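From: Idun Öberg
To: Lelach Residents' List
Subject: Re: Residency permit backlog at the Gornberg office

On Wednesday the Fagerlund Tenants list wrote:
> Does anyone know if the Gornberg office is still taking
> renewals by mail? My sister-in-law sent hers in January
> and has heard nothing. The phone line plays the same
> message and hangs up. Also, is it true the minister
> told the council there was no backlog?

Yes, they still take renewals by mail, but only the long form. The short one was withdrawn when the new rules came in, and anything sent on it is being returned without a letter. If your sister-in-law used the short form she should send the long one now and not wait for the first to come back.

On the second question, the minister's words to the council were that there was "no backlog beyond normal levels." The department's own reply to our records request gives 142 renewals from this district that are past the deadline. The same reply says two caseworkers handle them, and one of the two is on loan to the capital until further notice. I don't know what normal levels means if it covers that.

I put this to our council member at the public session. She said the figures were "being reviewed" and moved on to parking. The session ran 30 minutes over and the permits got very little of it. 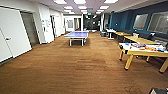

Inside the rec hall, looking toward the far end.

A few practical points from people who have been through it this winter:

Keep the mailing receipt. The office accepts it as proof that you applied on time, and employers are supposed to accept it too. One man in Kiria was sent home from work anyway and had to get a letter from the legal aid desk.

Do not pay the 100 "priority fee" that is being offered on a couple of websites. The department has no such service.

If your permit runs out while you wait, write to the office and ask for a status letter. Mine came after some weeks, with my name spelled wrong, but the bank took it.

I am drafting a second letter to the ministry and want to include dates. Send me the day you mailed your application and the day you got any answer. I will leave names out unless you say otherwise. Please write to me directly and not to the whole list.

Idun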